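2019年7月26日　曇りのち晴れ

ナステル(Nastel)の見学会に行ってきた。忘れないうちに書いておく。

朝は6時前に起きた。弁当は作らず、麦茶だけ水筒に入れた。職場には前の日に休みを出してある。夏休みで給食は止まっているが、センターでは釜の点検と食器の入れ替えがあり、まるきり暇というわけではない。係長には見学会のことを話して、資料をもらってくるように言われた。出張扱いにはならなかった。

電車は一度乗り換え。駅前からバスに乗るつもりが、時刻表を平日と休日で見間違えていて、一本逃した。待つのも暑いので歩いた。地図では20分だったところ、坂があって30分近くかかった。途中の橋が工事中で、歩行者だけ片側を通してもらえる。工業団地の入口に製麺所があり、だしのにおいがした。

受付は玄関を入ってすぐの長机。名札に勤務先を書く欄があって、「学校給食センター」と書いたら、受付の人が一度奥に引っこみ、食器のほうの担当に声をかけておきますと言ってくれた。ほかの参加者は機械商社、介護施設、大学の人が多いようだった。作業服で来ている人もいた。私は襟のあるシャツにしたが、歩いたせいで背中がもう汗だった。

最初は会議室で説明。社長ではなく、開発のリーダーのマカレナ・リケルメさんという人が話した。チリの出身で、日本は9年目だそうだ。日本語は早口で、ときどき数字だけスペイン語になる。会社の成り立ちはあっさり済ませて、すぐに製品の話に入った。搬送台車がドルリダーノ(Drullidano)、据え置きのアームがツヴァーレン(Zwahlen)という名前で、名前の由来は聞きそびれた。資料にも書いていない。

説明のあと、三つの班に分かれて工場を回った。私は二班。

まずドルリダーノ。床に近い平たい台車で、荷台の下にもぐって持ち上げて運ぶ。耐荷重は500キロ。うちのコンテナは食器かごを満載しても250キロはいかないはずで、重さだけなら余裕がある。ただ、聞いてみると水たまりと排水溝のふたが苦手らしい。洗浄室の床は一日中流しっぱなしで、グレーチングだらけだ。担当の若い人は正直に、乾いた廊下側だけで使うのがいいと思います、と言った。廊下側ならスロープが一か所あり、勾配を測って連絡することにした。試しに段差を越えるところを見せてもらった。板を一枚敷いただけの段差で、音は思ったより大きかった。止まるときは静かで、人が前に出ると手前で止まる。商社の人が何度も前に立つので、なかなか次に進まなかった。

次がツヴァーレン。アームが部品箱から樹脂の部品をつまんで、向きをそろえて並べる。これは速い。見ているあいだに一度だけつかみそこねて、やり直した。やり直すときに少し後ろに下がる動きが、人が首をかしげるように見えて、隣の介護施設の人と目が合って二人で笑った。その人とは昼も一緒になった。

つかむところ、つまり指の部品は、机の上に種類別に並べてあって自由に触ってよかった。吸盤のもの、風船のようにふくらむもの、二本指のもの。吸盤は平らな皿なら楽に上がるが、裏の糸底のところで空気が漏れるとだめだと言う。うちの皿は裏返しで流れてくるものと表で流れてくるものが混じる。そこは人が直している。

昼は社員食堂。見学者は有料で、日替わりが620円。鯖の味噌煮と、ひじきと、なすの味噌汁だった。味噌が重なっている。献立を立てた人に会ってみたい。鯖は骨が取ってあり、身がしっかりしていてよかった。ごはんは少しやわらかめ。職業柄、返却口をのぞいてしまう。食器は強化磁器で、水を張ったシンクに自分で沈める方式だった。小鉢がひっくり返って沈んでいて、裏に空気がたまって浮いてくるのを、パートさんらしき人が長いへらで押しこんでいた。うちと同じことをしている。

介護施設の人は、配膳より下膳のほうを何とかしたいと言っていた。残り方が毎回違う、スプーンが湯のみに刺さっている、薬の袋が混じる、と続けて、聞いていて身につまされた。名刺を交換した。あちらの施設では食器を自分のところで洗うのをやめるかどうか、一月ごろから話しているそうだ。

午後は、個別に関心のある班に分かれて実演。私は「食器」を選んだ。ここは台車やアームが動くのを見るのではなく、人が手持ちのグリッパで食器を扱うのを見る回だった。案内はティエンヨウ・ユウ(Tianyou Yu)さん。小柄で声が低い。生活している部屋の中で、ふだんの食器を相手にやる、というのがこの班の考え方らしい。最初に、質問は途中でいくらでもしてください、ただ手元が止まるので返事は短くなります、と断りがあった。

青いチェックの布の上で、皿とお椀。

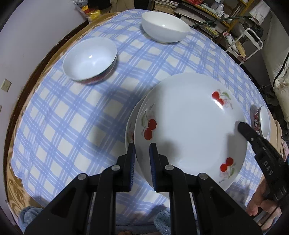
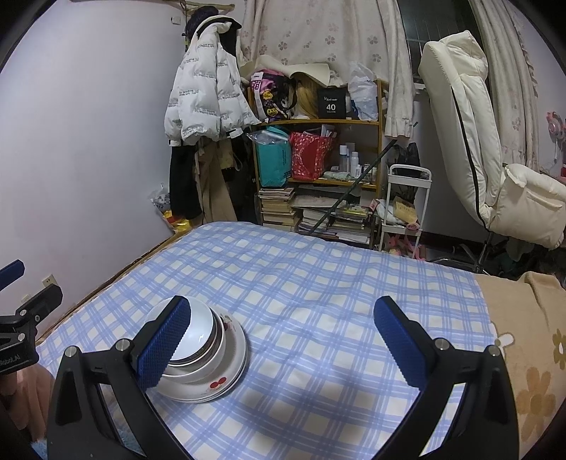
うちのセンターの食器は全部で五種類しかない。飯椀、汁椀、大皿、小皿、それと深めのカレー皿で、色は決まっていて、柄は縁の線だけ。学校ごとに違うのは数だけだから、かごに入れる枚数も決まっているし、重ねた高さで枚数がわかる。それに慣れた目で家の食器を見ると、まずそろっていないことに気をとられる。一枚目のさくらんぼの絵の大皿は、下にもう一枚、別の皿の縁がのぞいていて、指はちょうどその縁のところに来ている。上だけ取るのか、下ごと取るのか。ユウさんに聞いたら、どっちを取るかより、どっちを取るつもりで手を出したかが指の高さに出る、という答えだった。なるほどと思った。新しく入ったパートさんに皿の取り方を教えるとき、私は「下まで指を入れて」としか言っていない。二枚目のほうは、お椀が皿の上に重なった山になっている。大きさの違う椀が入れ子になっていて、一番上が白い椀。うちであれをやったら怒られる。種類の違うものを重ねると糸底で傷がつくし、洗浄機に入れる前に必ずばらさないといけない。けれど家ではみんなああやって流しに持っていく。私もそうしている。

指の内側には濃い青のパッドが付いていて、表面に細かい凹凸がある。磁器と触れても音が立ちにくいかと聞くと、音の話をした人は初めてですと言われた。洗浄室では、音で欠けがわかる。かごに入れるときにカチンと高い音がすると、だいたい誰かが手を止めて見る。鈍い音がするのはひびが入った皿で、これは外からはなかなか見つからない。機械にやらせるなら、その音を誰が聞くのかという話になる。ユウさんはそこをノートに書いていた。日本語と中国語が混じったメモで、「鈍い音」のところだけ漢字が読めた。

私も少しやらせてもらった。両手に一つずつ持つ。見た目より軽いが、柄の角度に慣れないと手首がすぐ疲れる。最初は白い茶碗で練習して、閉じるところまではできた。難しいのは放すときだった。置いたつもりで指を開くと、縁がパッドに少しついてくる。三度目でやっとまっすぐ離れた。ユウさんは、放すのが上手な人と下手な人がいます、つかむほうはみんなそのうち同じになります、と言う。私がどちらだったのかは教えてくれなかった。

大皿は結局、片手では持たなかった。両側から支えて上げるやり方を教わった。左右で力が違うと皿が回るので、先に利き手でないほうを当てておいて、あとから利き手で締める。これは天板を二人で運ぶときと似ている。相手が先に持ち上げると中身が寄る。昔、釜場の先輩に「待ってから上げろ」と何度も言われた。

実演のあと、会議室に戻って質疑。メモしたところだけ。

・ぬれた食器はどうか。パッドの溝で水は逃げるが、油が残った皿はまだ難しい。カレーの日の皿は想像したくないとリケルメさんが言って、笑いが起きた。
・アルマイトの食器は。軽いのでむしろ楽。ただし変形しているものは別。
・高温の場所。洗浄機の出口あたりはパッドの寿命が縮む。交換の手間は一組で数分。
・トロンダー(Tronder)というのは何か。資料の最後に名前だけ載っていたので商社の人が聞いた。来年以降に出す予定の二本腕の機種で、今日は見せられるものがないとのこと。
・値段。個別にお問い合わせください。これはどこでもそう。

私も一つ聞いた。うちは一日に約3000食で、食器の洗浄に入るのは午後1時すぎから。そこから4時までに全部終わらせて消毒保管庫に入れる。今は八人でやっている。その中のどこか一か所だけ機械に代わってもらうならどこがいいか。リケルメさんは少し考えて、皿を取るところではなくて、かごを運んで保管庫に入れるところから始めるほうがいい、と答えた。腰を痛めるのもそこですよね、と。そのとおりで、春に休んだ人も保管庫の下の段で痛めた。食器をつかむほうは、あと何年か待ってほしいと言われた。何年かは聞かなかった。

帰りに資料をもらった。厚い封筒で、係長の分と二部。粗品のタオルも入っていた。帰りのバスは時間を確かめてあったので、ちゃんと乗れた。日ざしが出てきて、座席がひどく熱かった。介護施設の人も同じバスで、駅まで一緒。あちらは上り、私は下り。

乗り換えの駅で立ち食いそばの前を通り、食べようか迷ってやめた。かわりに売店でアイスを買ってホームで食べた。溶けるのが速くて、シャツに垂らした。名札を返し忘れて胸に付けたままだったのに、家に着いて鏡を見るまで気がつかなかった。明日、郵便で返す。

夕飯は冷ややっこと、昨日の残りのかぼちゃ。食べ終わって流しに運ぼうとしたら、かぼちゃの鉢の上に茶碗、その上に醤油の小皿と、やはり重ねていた。ばらして運ぶのも面倒で、そのまま持っていった。洗いながら、茶碗を置くときに指をまっすぐ開いてみた。右手の親指のつけ根がだるい。グリッパを握っていたせいだと思う。

係長に出すメモの下書き。

一、台車は廊下側のみ可能性あり。スロープの勾配を測ること。ついでに扉の幅も。
二、洗浄室内は床の水と溝が問題。当面は無理。
三、食器をつかむ作業はまだ先。ただし見てもらいたい現場があれば来てくれるとのこと。洗浄が動いている二学期に入ってから頼むほうがよい。
四、食器かごの取っ手の形を写真で送る。向こうから頼まれた。かごは新旧二種類あるので両方。

旧型のかごは倉庫の奥に積んである。明日出勤したら、点検の業者が来る前に引っぱり出しておく。長靴も持っていくこと。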